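How a Robot Learns From Examples
Plemus Science Pages for Young Readers
Reading level: ages 9 to 12

A robot arm does not know what a bread roll is. It has motors, a gripper, and a computer that sends numbers to the motors many times each second. If you want the arm to put a roll in a basket, something has to work out which numbers to send.

One way is to write a rule for every movement. This works well in a factory where each part always arrives in the same spot. It works badly on a kitchen table. Rolls differ in shape, and people put them down in different places.

Another way is to collect examples. A person guides the arm through the job while the computer keeps a record. One complete try, from start to finish, is called an episode. An episode holds two kinds of information:

Pictures from one or more cameras, taken many times a second.
Readings from the arm, such as the angle of each joint and how far the gripper is open.

The two are stored with matching times, so that every picture is paired with what the arm was doing at that moment.

At the Drondum workshop, Brendan Sheehan guides the arm and Siobhán Mac Mathúna checks the records. Their bread set was finished in June 2020. They recorded 273 episodes and kept 200 of them. The rest had faults, such as a camera that stopped early or times that did not match.
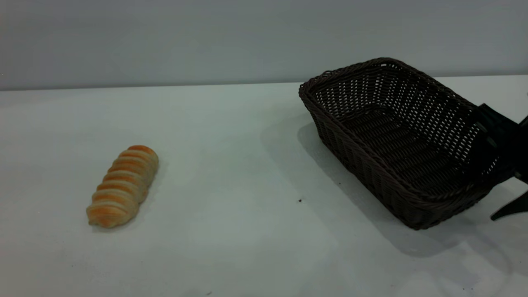
Why does the robot need so many examples of the same job?

Each example shows the job done from only one starting point. If the roll were always in the same place, the computer could learn to move the gripper to that place without using the camera pictures at all. With many starting points, it has to connect what the camera sees with where the gripper should go.

For this reason the starting positions are planned. The Drondum team uses a chart with 30 positions for the roll. The roll is also turned to a new angle between episodes. A second chart does the same for the basket.

When the recording is over, the examples go into a learning program. The program looks at a picture and guesses the next movement. It then compares its guess with the movement in the record. If the two are far apart, the program makes small changes to its own settings and tries again. This stage is called training.

Some examples are held back and never used in training. They are used later to check the program's guesses on pictures it has not met before. After that comes a test with the real arm, using 11 positions that are not on the chart.

Words to know

Episode: one recorded try at a job.
Gripper: the part of a robot arm that holds things.
Joint: a place where the arm can bend or turn.
Training: changing a program's settings, step by step, so that its guesses come closer to the examples.

Try it yourself

Put an eraser and a cup on a table. Ask a friend to close their eyes, and guide their hand with spoken directions until the eraser is in the cup. Write down each direction. Move the eraser, then read out the same list again. Note the first direction that no longer works.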